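10/17/26 – Deltley bench, soft goods

Carried on with the black and cream patterned piece from the Nidbridge lot, item 77. Left it leaning on the back wall with the light blue cloth tucked under its lower left corner, label end out.
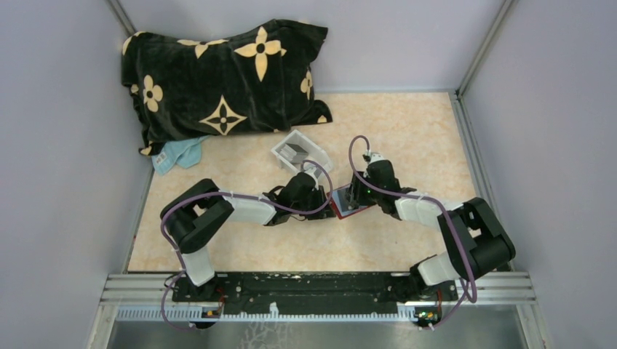
Weighed the piece on its own before setting out: 862 g. Stępień tag still to be sewn on. The cloth creases badly if it's folded, so keep it bunched for now and iron the next one.

Small grey item stays to the right of the cloth, set at an angle. Wurkurport want the same layout for all 12 sets – don't square anything up.

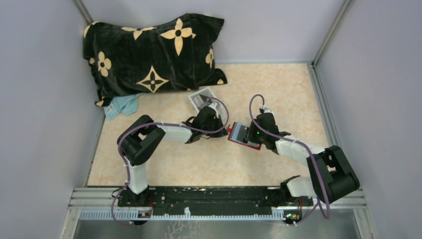
Page last changed: 10 hours ago

Still to do: lint roller, spare labels, find the April sheet and copy the weights across.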